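The Fovstead Leg

Night two out of Pawlak. Wind up, then up again. The Prevow had 2,502 miles behind her and a mainsail patched twice, and I was steering on cold coffee and no sleep.

Alone, yes. Wanted it that way. Sold the truck to get it.

Radio quiet since noon. I kept one hand near it anyway, stupid habit, like waiting on a girl to call.
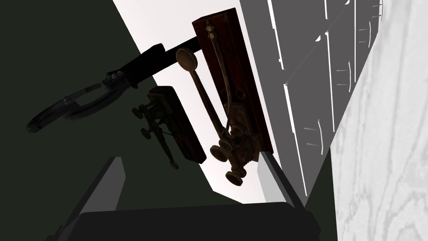
696 to go

Took the third reef at dusk. Lost a glove doing it. The Skinine was somewhere north of me – 100 miles ahead at breakfast, and I hated every one of them.

Then a bang foreward. Not the mast. Please, not the mast.

Crawled up there on my belly, harness clipped, water down my neck. Forestay. Three strands gone, the rest thinking about it. I lashed a halyard to the bow and winched till my arms quit, and crawled back, and finally the radio spat.

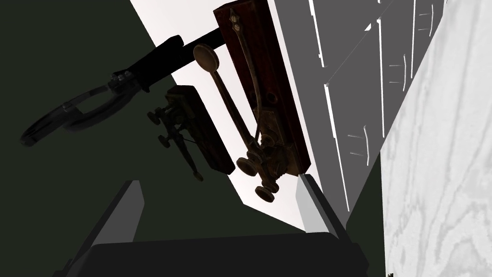 Prevow, this is Skinine, we've lost our rudder, are you close?

I looked at the chart. Looked at teh forestay. Fovstead was downwind, easy sailing, and first place with it.

"Close enough," I said, and put the helm over.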